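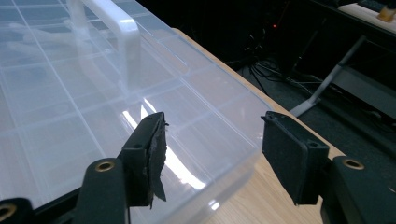
Handgreifer mit schwarzen Fingern an einer durchsichtigen Sortierbox. Links ist das Pad eingerissen.

Gummi ist Verbrauchsmaterial. So, damit wäre der wichtigste Satz raus, und trotzdem steht er in keinem Datenblatt, das ich dieses Jahr in der Hand hatte. Da steht Hub, da steht Gewicht, da steht die Kamera mit Auflösung und allem. Zum Belag auf den Fingern: ein Halbsatz. Wenn überhaupt.

Wir vergleichen seit Februar zwei Handgreifer, den Flita und den Galura. 554 Durchgänge inzwischen, verteilt auf beide. Becher, Klötze, Kabelrollen, alles unspektakulär. Und dann die Sortierbox. Glatter Deckel, Wände mit waagerechten Rippen, oben ein flacher Griff. Ein Mensch denkt da keine Sekunde drüber nach. Mit zwei Fingern pro Seite sieht es anders aus, zu breit zum Umgreifen, also entweder an den Griff oder von zwei Seiten gegenhalten. Und beim Gegenhalten entscheidet eben der Belag, fast nichts sonst.

Gwilym Kemeys von Craddock hat mir dazu geschrieben, man solle halt weniger fest drücken. Kann man machen. Dann rutscht die Box, ich habs oft genug gesehen. Drückt man fester, reibt sich der Gummi kaputt, bei uns der erste Satz nach 346 Durchgängen. Ein Satz neue Pads kostet 62 Euro und ist geklebt. Geklebt! Wer denkt sich sowas aus. Schrauben sitzen überall sonst am Greifer, nur da nicht.

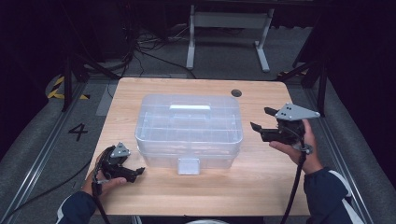 Was mich an der ganzen Debatte stört: es wird über Arme und Regler gestritten, Brimell gegen den Rest, wer hat die kürzere Latenz. Sieben Millisekunden hin oder her, geschenkt. Beidhändig mit zwei Greifern an einer Plastikbox merkt man davon nix. Man merkt das Kabel am Handgelenk und man merkt, ob eine Seite weniger hält als die andere. Dann dreht sich die Box nämlich weg, immer zur schlechten Seite. Und diese Daten landen auch im Traning, mit allem Gewackel.

Mein Vorschlag also, bitte klauen: Padzustand mit ins Protokoll, vor jeder Serie. Hersteller sollen Pads zum Schrauben oder Klemmen liefern, im Zehnerpack, billig. Und in Vergleichstests bitte beide Greifer mit gleich alten Belägen, sonst vergleicht man Gummi und schreibt Greifer drüber. Haben wir im Frühjahr selber falsch gemacht, die Zahlen von damals nehm ich gerade ausseinander. Der Flita kommt dabei wohl besser weg als gedacht. Tabelle reiche ich nach.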